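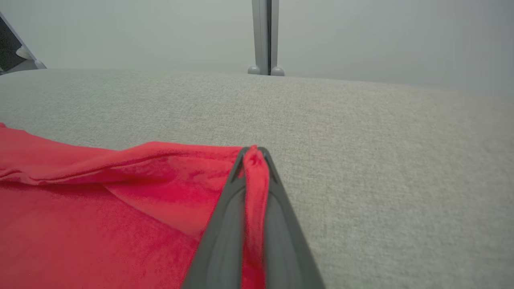

Sarla Pal

Keep a harmonium shut when you aren't playing it – dust gets to the reeds quickly. Wipe the keys with a barely damp cloth, one at a time, and dry each before moving on. Never spray anything on them. 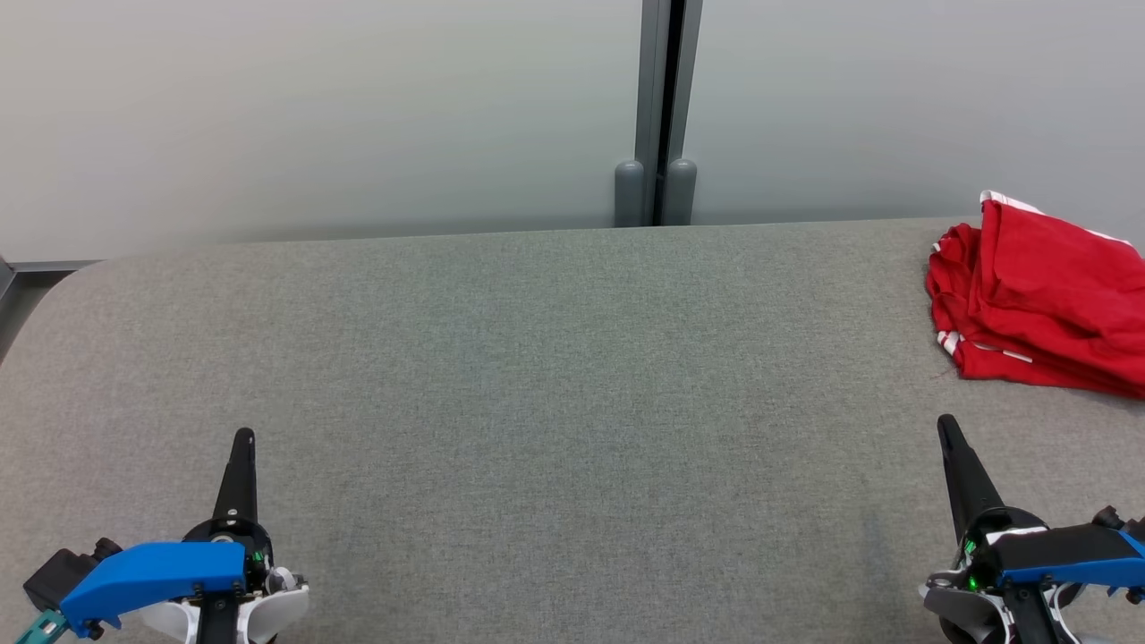
Red cloth, folded.

A key that sticks in July will often free itself by September. If it doesn't, take the top off and look for grit between the key and its neighbour. A soft paintbrush will shift most of it.

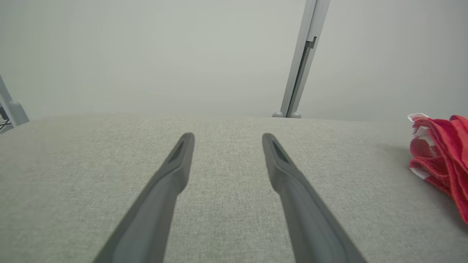
Red cloth on a table

Leave the bellows closed and latched overnight. Small leaks in the folds can be patched with thin leather and hide glue. Give it 9 hours to set.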